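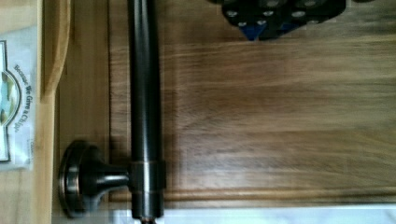 Zondent Pledge Ledger, City and County Edition
Sold by Grimbridge Civic Supply
Price: $114 per year, single desk
In stock, account details sent by email

What it is

The Pledge Ledger is a searchable file of promises made by people running for local office, with the source attached to each one. You type in a name or a topic and get back the quote, who said it, and a link to the debate, mailer or meeting it came from. There is also a column called Outcome, and we have more to say about that column further down.

Zondent sells it as "accountability in one click." We would not put it that way. It is a filing system. A good one, mostly, but a council member who has ducked a question on sewer rates for years will go on ducking it whether or not you own a subscription.

Who buys it

Small newspapers, neighborhood associations, and campaigns. Campaigns buy it to look up the other side. We have yet to hear from one that bought it to check its own candidate.

What you get

Login for one desk, up to 3 users
Printed handbook, 508 pages
Alerts when a name you follow turns up in new minutes
Export to spreadsheet
Phone help on business days, Eastern time

The handbook is far too long. Most of it is the glossary and a set of sample searches, and you can skip both. Read the chapter on sources, then the one on alerts, and leave the rest on the shelf.

The Outcome column

Every promise is marked Kept, Broken, Partial or Open. Zondent says its staff make these calls using "a consistent standard." We asked for the standard in writing and received a 2-page sheet that leaves a lot of room. A candidate who promised to "look hard at" property taxes and then held one hearing was marked Kept. Another, in the same county, promised to cut them, cut them by less than she had said, and was marked Broken. Partial exists for this kind of case and neither one got it.

Our advice is to hide the column. Go to Settings, then Display, and clear the Outcome box. The quotes and links are the part worth paying for.

Coverage

Uneven. Large counties are updated quickly after a meeting. Smaller ones depend on when the clerk posts minutes, and some clerks take their time. Towns with no posted minutes are listed as "covered" on Zondent's own map if even one mailer has been scanned. Look up your own town in the free trial before you pay anything.

Compared with the Imeo Vote File

Imeo tracks votes cast and ignores what was said on the way there. It costs less and is harder to argue with. If you only want to know how a member voted, buy that one. The Ledger is for the gap between the speech and the vote, provided your county is covered well enough to show it.

Customer comments

"Found the quote I needed in a minute. The rating next to it was silly." Loubna Filali

"Good for debates, weak on school boards. I was told in May that school boards were coming soon. Still waiting." Szymon Kozłowski

"It settled an argument over what our mayor said about the bus depot. He said both things." Erlinda Umali

Returns

Full refund if you cancel within the trial period. After that Zondent refunds unused months, less a handling fee they don't mention until you ask. The handbook must come back unmarked.

Questions before ordering go to Teodoro Estrella at the Grimbridge sales desk. He does not work on commission for this product.

Page last checked Sep 29, 2024. Prices are set by Zondent and may change at renewal.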